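Sarance Household Tasks Project
Progress report to the Dremlow Fund
22 November 2025
Prepared by Yabsira Yimer

Work since the last report has been on laundry, as agreed. Dishes and shelf stocking are on hold until the spring.

We ran 428 folding attempts in October at the Ekunberg site. Tea towels and pillowcases are now dependable enough that we have stopped testing them daily. Larger pieces are still the problem. The arm can find an edge and take hold of it, but it often picks up two layers together, and the fold then goes wrong from the first step. When that happens a member of staff has to lay the piece out again by hand.

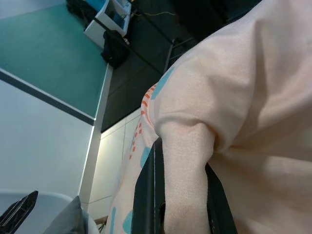

Thin, soft fabrics are the slowest. They bunch between the fingers and hide their own corners, so the software spends much of its time looking for somewhere to grip. We have tried a slower lift and a second look before each fold. The slower lift helped and we have kept it. The second look made little difference.

Speed remains well short of what a laundry would accept. A single sheet takes over 600 seconds, and a person does the same job in less than a minute. Yakubu, our trial partner, has told us they would not want a machine on the shop floor at that rate, though they would consider one for sorting.

Spending is within budget. We have replaced 2 sets of finger pads, and the cost came out of the repairs line.

Next period: a further 30 days of trials on sheets and blankets, then a first sorting test at Yakubu. We ask the Fund to confirm that the sorting test can be paid for from the present grant. The revised task list will follow separately.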